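Wednesday, July 9, 2025

Kitchen set inventory and re-sort, small workshop. Started late, the Kendinard delivery was blocking the door and had to be moved first.

**Sorting**

Tipped both Olari crates out on the white table and went through the lot. The old labels no longer match what is in them. Crate A was meant to be cookware only and had fruit at the bottom, and crate B had the reverse problem. New split:

- A: pots, colander, spatula, the small silver appliance with the two black knobs
- B: bowl, plate, cup, bottles
- bag inside B: all the play food

The green colander is the awkward one. It has a handle at each end and only goes into A on the diagonal, so it has to go in first with the pots after it. Tried it the other way and the lid stood up by 3 cm.

The two black pots are close enough in size that they don't nest. Leave them side by side. The spatula goes down the edge of the crate – don't put it under the appliance again, the last one got bent that way.

**Washing**

Everything plastic went through warm water and washing-up liquid, then on to the Tamura rack. The colander took longest, the holes are small and hold dust. Used the soft brush. The sticker on the ketchup bottle is paper or near enough, so that one was only wiped with a cloth. Same for the appliance, cloth only, and keep water off the blue panel.

**Missing / to order**

The Bovik list says 6 pieces of cutlery. None in either crate. They may have gone into the drawer by the sink, haven't looked yet. If they don't turn up, add them to the October order and don't bother ordering before then, postage costs more than the cutlery.

Lids for the pots: never on the list as far as I can see. Crossed out the pencil note asking for them.

**Layout**

Laid things out on the table again after lunch. Pots over on the left, crockery towards the top, fruit wherever there was a gap. The plate takes up more room than I'd allowed for. Might swap it for a smaller one, though the pale colour is useful for showing up the strawberries.

Still to do: new labels for both crates, check the drawer, return the brush to the sink shelf.
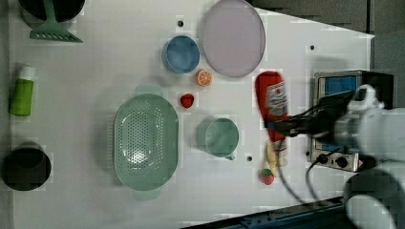
Labels want to be on the short side of the crate this time, as the long side faces the wall once they are on the shelf. Use the thick marker. Tape over the top, or they'll rub off like the last set.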